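Wunmont Open Day - README

Hi, and thanks for downloading this folder. It holds the clips and notes from the Wunmont open day on Oct 7, 2019, when we let visitors try the hand-held gripper on a real bed with real clothes. I wrote most of this file on the train home and cleaned it up later, so please forgive the odd jump.

What you get

There are 630 clips in the main folder, all of people handling clothing on a bed. Next to them is a notes file where I typed up whatever visitors said while they were trying it. A second, smaller folder called gethin has the practice runs we made in September to get the mounts right. Skip those unless you like watching me drop shirts.

How the day went

We had planned for a quiet Monday. Cledwyn Pumphrey had sent invitations to 400 addresses and we figured a handful of people would wander in before lunch. By midmorning there was a line down the hall! Each visitor got a short talk from me, one practice grab, and then a turn at the bed. The talk got shorter as the day went on (by the afternoon it was mostly "squeeze gently, go slow").

I always say the same thing about dark clothes on a busy print: look for an edge or a fold and go for that, and forget the middle. With the blue pads closed on the lower edge of a black bundle you have a decent hold, and you can think about where it's going next.
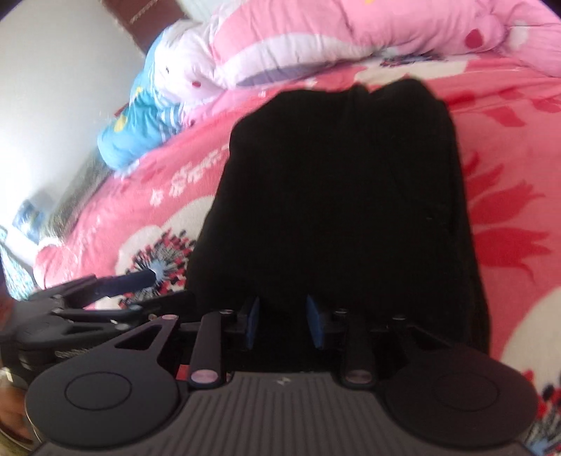 Cledwyn wanted to know why we don't just teach people to scoop from underneath, like you would with your hands. Fair point, and we went back and forth on it over sandwiches. Scooping feels natural, but two fingers don't give you much to scoop with, and I saw plenty of visitors drag the quilt along with the shirt. I've left those clips in. If you're training something to tell a garment from the bedding under it, the messy ones may be the ones you want most.

Some people were scared of breaking the thing and barely touched the cloth. Others went at it like they were pulling weeds. One boy worked out in no time that you could pinch a sleeve and roll your wrist to make a fold, and after that everyone behind him in line wanted to do the sleeve trick too. You'll see a whole run of those in the batch named jonda-b.

Spread-out cloth was the other half of the session, and it's a lot harder than it looks from the chairs. There's no bunched top to grab, so you hover with the fingers open, pick your spot and commit. I told people to take their time up there, and the hovering parts are still in the clips. I didn't trim them, and I'd ask you not to either if you pass the set along.

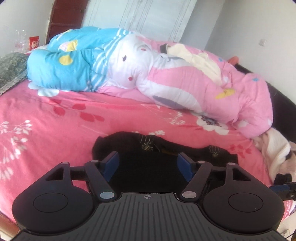 "Could it do a fitted sheet?" came from somewhere near the back, and got the biggest laugh of the day. No, not yet. A reader of the first draft of this file asked me the same thing by email, so let me answer properly: we tried two corners during the practice runs, one slipped out both times, and I'd want a second gripper and a second person before I tried again.

Folders and names

Clips are sorted by batch, and the batch name tells you which table the visitor signed in at. The jonda batches are from the morning, the brarnis batches from after lunch. File names end in a running number that starts over with each batch, so keep the batch name if you copy things around. I learned that one the hard way and spent an evening sorting it out.

Things to know before you use it

The room and the bedding vary less than I'd like. You'll see the same pink prints over and over, so a model trained on this alone will probably know our bed very well and yours not at all. Mix it with something else.

Nearly everyone was a first-timer. Grips are late, wobbly, sometimes abandoned halfway. There are no labels for good or bad tries - I started adding them, got through 90 clips and found I kept changing my mind. Those labels are in a file called maybe.txt, and the name is a fair warning.

Still to do

Type up the last of the visitor notes. Fix the two brarnis batches that have the same name. Write to the people who left an address and asked for their own clips (I haven't forgotten you!). If you find a broken file, send me the batch name and the number and I'll put up a new copy.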